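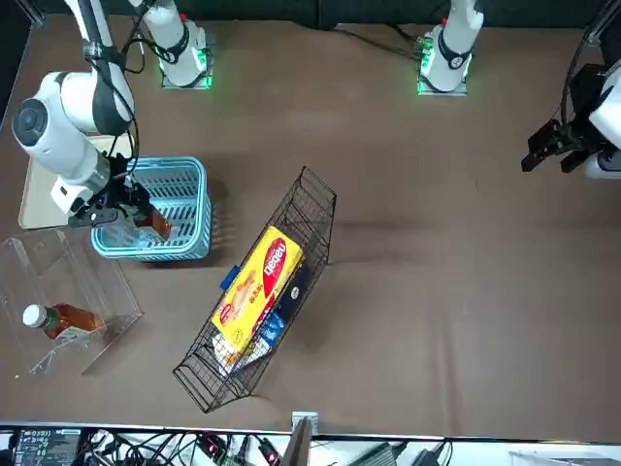
4. Planning the Purchase

4.1 What the quote leaves out

The price of a robot arm is the easiest number to get in this field and the least useful. A vendor will send it within the hour, often with a brochure. What the vendor doesn't send is the price of everything that must be bought, borrowed or taken from a colleague's bench before the arm can put one item in a basket. In the first draft of our budget this second group of costs sat on a single line called "misc." The line was still there in November, and by then it was the largest one on the page.

We planned the Achterberg bench as a retail picking cell. Two arms share a table, and the job is to move packaged food and bottled drinks between a shelf and a shopping basket. We chose it partly for its dull, repeatable nature and partly from a belief that the props would be cheap. The props were cheap. A wire rack, a plastic basket and a bag of groceries will not trouble any finance office, although ours did ask why a research project was claiming for iced tea, and then asked again when the second claim came in.

4.2 Two arms or one

The first real decision was whether to buy a pair. A single arm halves the hardware line and, on paper, does most of what a picking cell needs. We had planned on one for most of a year. What changed our minds was a dry run with tape marks on a table, in which one arm of the reach we could afford had to serve both the shelf and the basket. It could get to either. It could get to both only if they were pushed so close together that a person would never set them out that way.

Buying 2 arms solved the reach problem and opened several others. Power, mounting plates, cabling and spare fingers all double. Table depth doesn't double, but it does grow, and our existing table came up short. We had measured it with great care before ordering and had left out the mounting plates.

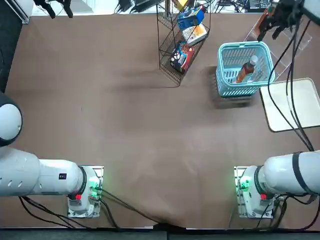
Buy one arm, run it until you hate it, and only then write the request for the second: that was the advice from the Plunitz group when we circulated this plan. Their view was that a team learns its own needs only by failing at them, and that a pair bought on day one tends to become one working arm and one expensive source of spare parts. We take the point. We also note that our funding closed at the end of the budget year, and that a request for a second arm would have gone to a different office, with a different form.

4.3 Cables, mounts and other small sums

The items in this section cost little apiece. We list them here for the benefit of groups writing their first budget, having found no such list ourselves.

Cable length should be planned from the far end of the arm's reach, with slack, back to wherever the power supply will live. We planned ours from the base. The longer set arrived 9 weeks after the first, and the first set is now in a drawer, where it looks very tidy. Mounting hardware should be ordered with the table and by the same person. In our case it was ordered by two people on the same afternoon from two suppliers, one working in inches.

Camera mounts were the surprise. A camera fixed at the side of the work area, another looking down from head height and one at each wrist all need brackets, and brackets are where a careful plan goes to die. Our Nurnutside estimate allowed 600 dollars for every bracket, clamp and pole on the bench. We spent more than that before the wrist cameras were up, and the overrun went, naturally, to "misc."

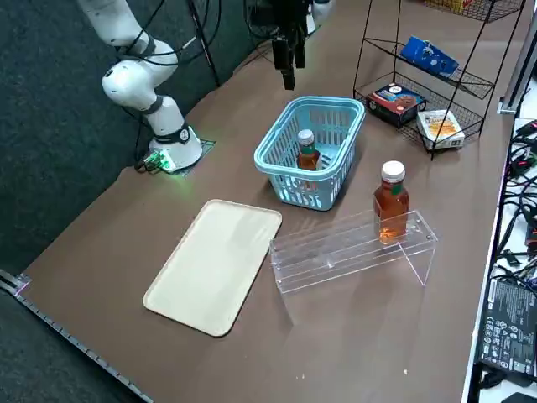
The lesson we drew is a plain one. Any line that covers parts nobody has yet drawn should be treated as a guess, and the guess should be made larger than feels decent. The second bench, Jokau, was budgeted this way. Its bracket line drew a written question from the review panel, which we answered, and the line was approved at a lower figure. We then overspent it.

4.4 Fingers and consumables

Grippers deserve a line apart from the arms. A parallel gripper that closes nicely on a cereal box may be less happy with a round bottle, and the reverse also holds. We priced three approaches: one finger shape for everything, swappable fingers, and a second gripper type on one arm. The first was chosen on cost. We would choose it again, with the warning that the money saved on fingers comes back as staff time, a currency most budgets do not track and most staff do.
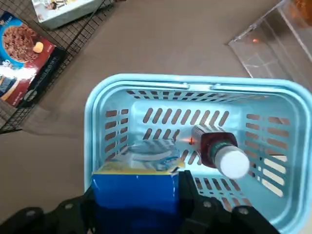 Figure 4. Wrist camera view of a box held over the shopping basket, with a bottle inside.

Groceries are a consumable and should be entered as such. Cartons crease and their corners go soft, and a soft box is a different object from the one the system was tuned on. We set a replacement cycle of 29 working days for all packaged items and bought in bulk to match. Storage for the bulk purchase was not in the plan. It is at present under the Achterberg table, next to the power supplies, and a cabinet has been requested.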